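The Long Way Around a Cup of Coffee

I moved to Grernuldale in November, which everyone told me was the wrong month to do it, and for the first couple of weeks I agreed with them. It rained sideways. The bus came when it felt like it. What saved me was the coffee (and, okay, the cake).

I should say up front that I'm not a coffee expert. I grew up on the instant stuff, two spoons and a lot of milk, and I still like it. But I do love a place where you can sit for a whole morning with one drink and a library book, and this town is full of them!

My first stop was Zaugg, down by the old rail yard. It has 17 seats and a line out the door by eight, so I learned to come at ten, when the commuters have cleared out and the second batch of cinnamon buns is cooling by the register. They serve everything in heavy, straight-sided cups that hold the heat forever. I burned my tongue there so many times that I started ordering a glass of cold water first.

Skovley is the opposite. It's up the hill, four flights of outdoor steps from the market, and by the time you reach the door you feel you've earned something with whipped cream on it. The cups are thin and tiny and the saucers don't match. I've been going for months and I still can't tell you what the house blend tastes like, because I always get the hot chocolate.

What Makes a Good Mug

All this sitting around has given me opinions about mugs. I want a handle that fits more than one finger. I want a rim that isn't too thick, and a bottom wide enough that I can put it down without looking, since I'm usually reading. And I want it big. Small cups are lovely, but I'm a slow drinker, and I hate getting up.

Color matters less than I used to think. I went through a phase of buying speckled ones, then a phase of all white, and these days I'm very happy with a plain band around a pale mug. Blue on white is hard to beat on a dark table.

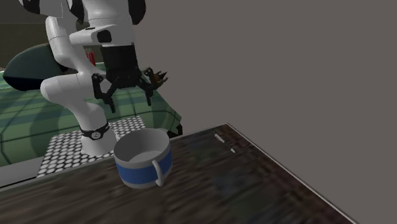

Drinking It at Home

The trouble with writing about cafes is that you can't live in one, though I gave it a decent try. At home I use beans from Ullen, a little roaster two streets over that sells them in brown paper bags with the date stamped on the bottom. I grind enough for the morning and leave the rest in the cupboard, folded shut with a clothespin.

Then it's the kettle, the radio, and whichever chair the sun has got to. Most days I still end up walking down to Zaugg before lunch for a bun.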